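Talks & Notes
February – posted by the Bralteo field desk

Speaker notes – displacement session, 20 min slot (keep to it!!)

Open with the road. Families leaving before light, one bag each, some on foot. Pause. Don't read the title slide out, they can see it.

Who we are – Bralteo, small relief group, work with Fullia on shelter and Naqvi on trucks. One sentence, move on.

Numbers. 2,000 people through the Mudix reception site since the front moved. Almost 40 families still sleeping in the school when I left. Say where the count comes from – registration desk, not the radio. People who went to relatives arent in it.

Then what runs out first. Not always food. Blankets, diapers, phone credit. Plastic sheeting goes in a morning. Ask the room what they'd grab in ten minutes, take 2 answers, no more.
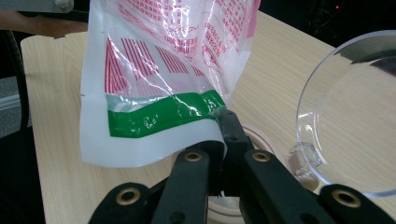

Border section. Crossing shut again, opens for medical cases only, list changes daily. Careful here – don't guess at why, don't get pulled into who fired on what. If asked about the ceasefire: we plan as if it wont hold. Leave it there.

Winter. Tents flood at the low end of the camp. Fullia wants gravel before more tents, I agree, say so. Donors like tents. Gravel is dull and it works.

Trucks – Naqvi convoy held at the second checkpoint, paperwork in the wrong format. Short version only, last time this ate the whole Q&A.

Ask: fuel money, gravel, two more drivers. Repeat teh ask. Put the slide back up.

Questions. If quiet, start with schooling – when do the classrooms go back to being classrooms. Water at the lectern, check mic first.

Filed under: Conflict & Displacement, Aid

Contact us | © Bralteo | Back to top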